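**From the collection desk**, Feb 20, 2023

The January issue promised that by now I would be writing about towels. I am writing about laundry of every kind except towels. Towels went to the other team, who have already finished them and have been gracious about it in the hallway.

For those who skip this section (I've seen the click numbers, I know who you are): the Gralluder project needs examples of people handling clothes in real homes, on real beds, with two hand-held grippers, one in each hand. The grippers record, the recordings get trimmed and labeled, and the model is trained on what survives. The target for this round is 2000 usable episodes from 23 homes. An episode is one garment, start to finish, with a limit of 90 seconds. The word "usable" is doing most of the work in that target.

We had a plan for this. The plan had a garment list, a starting pose for each garment, and a little diagram showing a shirt lying in the middle of a bed with its arms out like it was expecting a hug. Châu Tiêu drew the diagram and laminated it. The laminated diagram is now under the short leg of my desk, where it performs well.

What killed the diagram was the first review session. Every shirt in the early batch began flat, centered, face up, on a plain sheet. Hongjun Bai ran a small model on that batch and it did beautifully on flat, centered, face-up shirts on plain sheets. Give it a shirt somebody had dropped and it would close its fingers on the air where the sleeve ought to have been, then carry the air politely to the other side of the bed. We watched this four times. Xiaoqing asked if we could bill for it.

So the rule now is that the garment starts wherever it lands. Drop it, toss it, leave it on top of whatever the household has on the bed. If the bedding is loud, good.
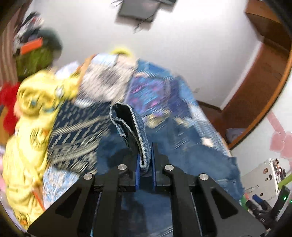 Cuffs are the part of the protocol I get the most mail about, so let me go over them again. We ask operators to take a garment by an edge when there's an edge to be had, and on heavy cloth the best edge is usually a hem or a cuff, where the fabric is doubled and stitched and has some opinion about its own shape. With denim, you want the folded cuff squeezed between the two blue pads and the rest of the garment left to do as it likes. When the rim stands up out of the grip in a loop, with the dark opening showing, a labeler can say exactly which part of the garment is being held. When someone grabs a fistful from the middle, the label ends up being "denim, region unknown," and there are already enough of those in the archive to fill a region of their own.

Thin stretchy things are a different problem and I'd like to leave them for an issue when I'm feeling stronger.

Back to patterned bedding. There was a proposal to send each home a plain gray cover, to make the garment easier to segment. It was a reasonable proposal and it came with a spreadsheet. Lanying Jia argued against it in a meeting that ran long enough for the lights to switch themselves off. Her point was that people who own plain gray covers are a narrow slice of humanity, and that a robot that can find a dark sleeve on a purple and blue print, next to a navy one with cream dashes, next to something bright yellow with cartoons on it, has learned more about sleeves than one that has spent its whole youth on gray. The spreadsheet had no column for this. We kept the bedding.

The cost is on the labeling side. Printed patches with printed stitch lines look, to a tired person at the end of a shift, a lot like seams. One labeler traced the outline of a quilt patch for most of an episode under the impression that it was a pocket. It was careful work, too. I kept a copy.

A few changes to the instructions, effective with the next set of drives:

- Start recording before you touch the garment. We are missing the approach in far too many episodes, and the approach is the part the model finds hardest.
- If you drop the garment, keep going. Do not stop, sigh, and begin again. We can hear the sigh.
- Move your wrists slower than feels natural. Motion blur on the garment is fine in small doses. When the whole bed smears, the episode is gone.
- Both grippers should be doing something, or one should be holding still on purpose. A gripper wandering around at the edge of the job teaches wandering.
- Don't tidy the room. I mean this.

That last one gets the most resistance. People invite us in to watch them handle a jacket, and the first thing they want to do is hide the suitcase. Several operators have apologized to me in the notes field for the state of a floor. The floor is welcome. So are the stickers on the suitcase, the shoe that has lost its partner, and the cables hanging from whatever is on the wall. The model will someday have to work in a room like that, and I'd prefer it wasn't shocked.

The second item on my list is two-handed work, where the numbers are less cheerful. Jackets are the worst of it. A jacket has a front that comes in two halves, a collar that won't lie down, pockets that look like openings and openings that look like pockets, and metal buttons that the fingers skate across. Our 90-second limit was set with T-shirts in mind, by someone who I now believe had never owned a jacket. The median T-shirt takes 40 seconds. The median jacket takes all the time there is and then asks for an extension.

We talked about raising the limit for jackets and decided against it for this round. Long episodes tend to have a lot of dithering in the middle, and dithering is contagious. What we're doing is splitting the jacket into stages: spread it, bring in one sleeve, bring in the other, fold. Each stage is its own episode. An operator can do all the spreading in the morning and all the sleeves after lunch if that's how they want to live.

For the spreading stage, one gripper goes in low by the body of the jacket and the other hovers above it, and you decide which part to pull before either one closes. On a bed with a few blankets already on it this is harder than it sounds. The jacket sinks into the plush stuff and slides off the smooth stuff, and one sleeve always ends up pointing somewhere unhelpful. Please leave it pointing there. The next stage starts from it.
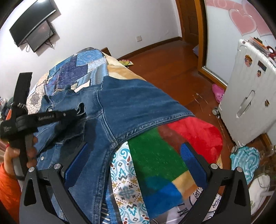 Kohei Kikuchi wrote in to object to the stages. He thinks that cutting the job up will give us a model that is very good at four small things and has no idea they belong to the same afternoon. In his view the dithering in the middle is where the person is deciding what to do next, and if we cut it out we're throwing away the only record we have of anybody making up their mind. He would take half as many episodes if they came whole. He also feels that I was unfair to jackets in the last issue and wants it noted.

I read this twice and then forwarded it to Hongjun, hoping he'd say it was wrong. He said it was half right, which is his highest grade. So there's a compromise, and like every compromise in this building it means more work for labeling. In each home, the last jacket of the day gets recorded whole, with no time limit and with all the dithering left in. Those go in a separate folder and Hongjun will train with them and without them and see if he can tell the difference. If he can't, Kohei owes me a retraction. If he can, I expect I'll hear about it.

As for the jackets, I stand by everything I wrote.

Some housekeeping. The two gripper sets on loan to the Fostotura office are due back and have been due back for a while. If you have them, you know you have them. The pads on the older set are getting slick and need replacing before they go to another home. Spare pads are in the drawer marked "cables," and the cables are in the drawer marked "misc." I didn't label the drawers, I only do sleeves.

Hovero has changed its upload page again. The button that used to say "Submit" now says "Finish," and the button that says "Submit" saves a draft. If your episodes from last month never showed up in review, they are probably sitting there as drafts, perfectly safe. Go press "Finish."

Please also fill in the fabric field. "Clothes" is not a fabric. "Blue" is not a fabric. One entry said "soft, like my uncle's," and I admit I approved it because I was tired, and now it's a category.

We still need homes with bunk beds, homes with very low beds, and anyone who irons on the floor. Châu is keeping the schedule and will trade you a morning slot for an evening one if you ask before the calendar locks. Socks are next. The socks protocol is eleven pages long and I haven't finished reading it.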